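Pull en laine passé à 40 par erreur, y a-t-il un espoir ?

Question posée par Lowri Meredith
Rubrique : Linge et entretien – 3 réponses – 200 vues

Bonjour à tous,

Je reviens de deux semaines chez ma belle-famille et j'ai retrouvé mon pull préféré au format caniche. Mon fils, seize ans, plein de bonne volonté pour la première fois depuis sa naissance, a « fait une machine ». Une seule. Avec tout dedans. Programme coton, 40 degrés, essorage à fond.

Le pull est en laine, marque Plonero, étiquette illisible depuis longtemps. Avant : 76 cm d'une manche à l'autre au niveau du dos, poignets non compris (je l'avais mesuré pour tricoter un gilet assorti, projet abandonné). Je n'ose pas vous donner le chiffre d'après. Disons qu'il me va encore si je renonce à lever les bras.

J'ai lu un peu partout qu'on pouvait le récupérer avec de l'après-shampoing, du vinaigre, de la glycérine ou un séjour au congélateur. Ma voisine penche pour la prière. Quelqu'un a-t-il déjà essayé quelque chose qui marche ? Et accessoirement, comment on fait sécher la bête ensuite ?

Merci d'avance, et merci de ne pas me dire qu'il fallait laver à la main. Je le sais.

Réponse de Cisteo
Il fallait laver à la main.

Réponse de Heledd Edwards (réponse retenue)

Bonjour Lowri,

Tout dépend d'une chose : a-t-il rétréci ou a-t-il feutré ? Étirez doucement un coin en le tenant devant une fenêtre. Si vous distinguez encore les mailles, il y a de quoi travailler. Si vous avez entre les mains une sorte de carton tiède et dense, c'est du feutre, et le feutre ne revient pas en arrière. On en fait de très bons dessous-de-plat.

En supposant que les mailles sont encore là :

Remplissez une bassine d'eau à peine tiède, ajoutez deux bonnes cuillerées d'après-shampoing, le moins cher du rayon, le pull n'a pas de pointes sèches. Mélangez avant de mettre le linge. Laissez tremper une demi-heure en appuyant de temps en temps, sans frotter. Si vous êtes du genre à frotter, sortez de la pièce.

Videz, rincez très peu, puis pressez l'eau contre le bord de la bassine. Ne tordez pas. Roulez ensuite le pull dans une grande serviette et appuyez sur le rouleau, avec les genoux s'il le faut.

Vient l'étirage. À plat sur une serviette sèche, on tire un peu partout et par petites touches, d'abord la largeur, ensuite la longueur, les manches en dernier. Votre mesure de 76 vous servira au moins à cela. On y revient toutes les deux heures, le soir on épingle les bords (épingles inox, sinon vous ouvrirez un second sujet, rubrique Taches de rouille). Si c'est mieux sans être parfait, recommencez l'opération le lendemain. J'ai sauvé ainsi un cardigan taille 38 à Noël, en trois tours. Il est resté un peu court, je dis que c'est une coupe.

Pour le reste : le vinaigre fait sentir la salade, la glycérine je n'ai jamais vu de différence, et le congélateur tue les mites, ce qui est très bien mais n'est pas votre problème.

Quant au séchage, à plat et rien d'autre. Pas de cintre, pas de radiateur, pas de fil, sauf si vous souhaitez des manches d'orang-outan. Une fois sec, étalez-le sur un lit et reprenez la forme à la main, les rayures vous diront tout de suite si un côté est plus tiré que l'autre.
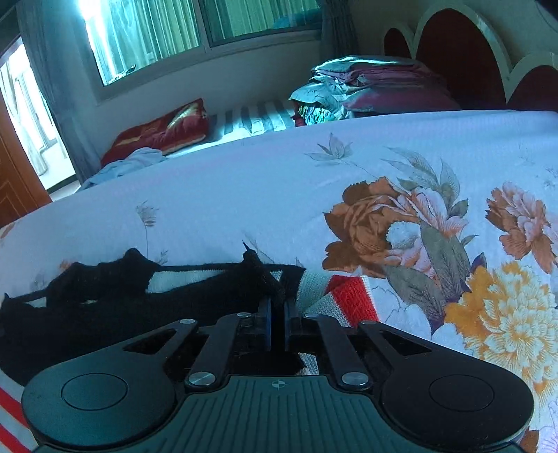
Qiu objecte que les rayures ne prouvent rien du tout, les siennes étant de travers depuis l'achat, et conseille de plier le pull en deux dans la longueur pour comparer les emmanchures bord à bord. Bon, c'est vrai aussi. Faites les deux.

Réponse de Flollunbridge

J'ai testé l'après-shampoing en janvier sur un bonnet. Résultat moyen, mais il sent la noix de coco. Mon bonnet était à moitié acrylique, je ne sais pas si ça joue. Sinon il y a 9 chances sur 10 pour que le pull aille à la nièce de quelqu'un.

Commentaire de Lowri Meredith

Merci Heledd, on voit encore les mailles côté dos, presque plus sous les bras. Premier bain ce soir à 20 h, c'est mon fils qui tient la bassine. Cisteo, merci pour votre contribution.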